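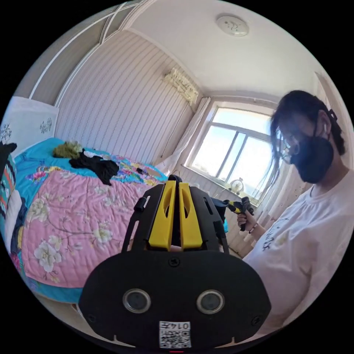

Olszewski's reply to the May samples came in overnight, and their view is that the haze in the shellac is moisture picked up during application, so re-flaking or a change of supplier won't cure it. They would like us to log humidity at the bench before they look at any more panels. Fair enough.

October 4, 2019
Finish trials, batch 2281

Stock: dewaxed flake from Graturell, dissolved in ethanol, strained through a paint filter. Jar left overnight with the lid on. Small amount of sediment at the bottom, decanted off and discarded. Colour slightly darker than the previous batch in the jar, no difference on the timber.

Panels: blackwood offcuts, sanded to 320, dust removed with a tack cloth. One set sealed with a thin wash coat, the other left bare. Pad application for both, cotton over wool, same pad.

Humidity at the bench at the start was 68 per cent. It went up to 74 after the rain set in and the roller door was left open. Door now shut. The Letari hygrometer reads two points higher than the one on the wall, so I have written down the Letari figure throughout. Neither has been calibrated this year.

Results so far:

Sealed set, first coat. Clear. Slight drag at the end of each pass, a drop of oil on the pad fixed it.

Sealed set, second coat. Clear on the face, faint bloom along one end grain edge. Went away when wiped with straight ethanol, came back fainter.

Bare set, first coat. Bloom over most of the face within 2 minutes. Did not clear with ethanol. Left it alone.

Bare set, second coat. Not done.

The bloom on the bare set fits what Olszewski are saying, but the sealed set was padded first, before the rain, so the comparison is poor. Should have alternated panels. Will repeat with the order reversed.

Ethanol is the other suspect. The open drum, no. 816, has been vented a good many times and could have taken up water. There is an unopened tin on the Tarinby shelf. Use that for the repeat and keep the drum for cleaning pads.

To do:
Repeat both sets, bare first, door shut, new ethanol.
Write humidity on the back of each panel in pencil.
Order more 320 paper, grey not brown. The brown loads up on blackwood.
Send Olszewski the log once the repeat is done.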